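The Linen Count

The Hotel Grerard has 27 rooms and owns 262 flat sheets. The inventory form, last revised when the building still had a coal chute, gives the figure as 262. The laundry contractor, Usunow, bills by the piece and delivered 249 in April. The difference is 13.

The auditor arrived on the Sunday train with one case and a clipboard. Her instructions from the holding company ran to a page and a half. She was to establish the location of each missing piece, assign it a cause from the approved list, and be out of the room by noon on the last day. The approved list had four causes: wear, theft, transfer, and error.

She began on the top floor and worked down. The method was simple. Each bed was stripped to the mattress, the sheet was checked for the hotel's stitched mark, and a pencil line was drawn on the tally. Sheets in closets were counted by the folded edge. Sheets in use were counted when the guest was at breakfast.
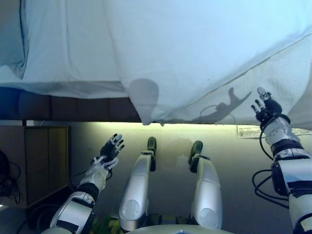 By the end of the first day she had four floors and no variance. Each closet agreed with its card. She ate in the dining room, where the tablecloths were outside her scope, and wrote up her notes until ten.

On the second day she went to Usunow. The plant stood behind the rail yard and handled 700 pieces a shift. The foreman showed her the intake ledger. Sheets from the Grerard were logged at the door, washed at the standard temperature, pressed, and bundled in tens. A short bundle was tied with red string. She asked how many red strings had gone out in April. He said one, with nine sheets in it, and the ledger agreed. Twenty-four full bundles and one short one made 249. The plant had received 249 and returned 249.

This removed theft by the contractor. It also removed error, unless the error was older than the ledger.

She returned on foot and asked the desk clerk for the original purchase record. It was in the cellar, in a box marked Plilier, after the mill that wove the cloth. The mill had shipped 262 sheets in one lot. The receipt was signed in a small upright hand, and under the signature was a second line: 13 retained, room at the end of the hall, do not launder.

There were several halls. She tried them in order.

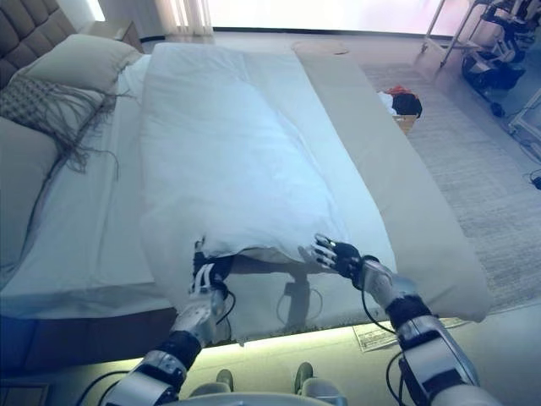 The Room at Szénási Street

The hall in question turned out to be on the ground floor, on the side facing Szénási Street. The door at the end had no number and was not one of the 27. The clerk had a key for it but had never been asked to use it.

Inside were a bed frame, a chair, and a shelf. The shelf held 13 sheets, folded in thirds, with paper between them. The paper had yellowed. The cloth had not. She checked each mark and found all of them intact. The sheets were stiff along the folds and had the dry smell of a drawer.

She sat in the chair and considered the form. Wear did not apply. Transfer required a destination with a number. She read the list again from the top and the result was the same.

At four in the afternoon she unfolded one sheet and made up the bed frame with it, squaring the corners as she had seen the maids do. She stood back to look at it. Then she folded it again along the old lines and put it back with its paper.

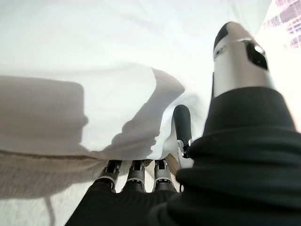

Findings

The report was filed the next morning. It gave the count as 262 and the variance as zero. Under remarks, the auditor recommended that the form be amended to include a fifth cause, and left a blank for the wording.

The holding company replied within the week. The recommendation was declined on grounds of cost. The count was accepted, the file was closed, and the key went back on its hook behind the desk.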